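Shin splints, month two

I stopped running in August and I am only now admitting it was the right call. My left shin had been sore for most of the summer, a dull ache along the inside of the bone that showed up in the first mile and went away by the third. I took that as a sign it was fine. Then it stopped going away by the third mile, and one morning it hurt on the stairs.

The clinic had an opening at 7:40. Rohani Mandagi, the physical therapist there, pressed her thumb down the bone an inch at a time and asked me to say when it hurt. It hurt over a long stretch, which she said was better than one sharp spot. One sharp spot would have meant a scan for a stress fracture. She called mine medial tibial stress syndrome, the long name for shin splints, and told me to take 21 days off from running with no bargaining.

I bargained a little. I asked if I could do the Mangundap loop at half pace, since it's mostly dirt. She said no.

So I walked, and I did calf raises. Straight knee, bent knee, both legs at first and then one. I did them in the kitchen while I waited for dinner to cook, holding the edge of the counter. The bent-knee ones work a deeper muscle called the soleus, and mine was very weak on the left. I could get through 25 on the right before my form went and only 11 on the left. I had no idea the two sides were that different. 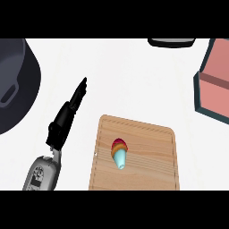

Pot on the left, cutting board in front, pink container on the right.

The other thing she went over was food. I had been running before breakfast and then not eating much until noon, and she thought I was coming up short most days. She had me write down what I ate for a week. I was landing close to 2,000 calories on days when I ran eight miles, which is low for someone my size. I now eat toast before I go anywhere and something with protein when I get back. I've put on three pounds and feel better in the afternoons.

Shoes came up too. I had 806 miles on my Skindiers, well past when I should have replaced them. She was careful to say old shoes probably weren't the whole cause. I bought a new pair anyway and I'm writing the date inside the tongue this time.

When the three weeks were up I started with one minute running and two minutes walking, eight times through, every other day. It felt silly. Rigoberto Cuevas from my old Wesus group went by me on the river path in the middle of a walking minute and asked if I was OK. He had the same thing two years ago — came back too fast, lost the whole winter. He turned around and did the last three rounds with me.

I'm now up to 20 minutes without a walk break. The shin is quiet during the run and a little tender the next morning if I press on it. The rule I was given is that anything over a three out of ten means I repeat the week. I've repeated one so far.

I did drop out of Pokus. They gave me a credit for next year, and bib 114 is on the fridge.

Next appointment is in two weeks. I want to ask her about hills.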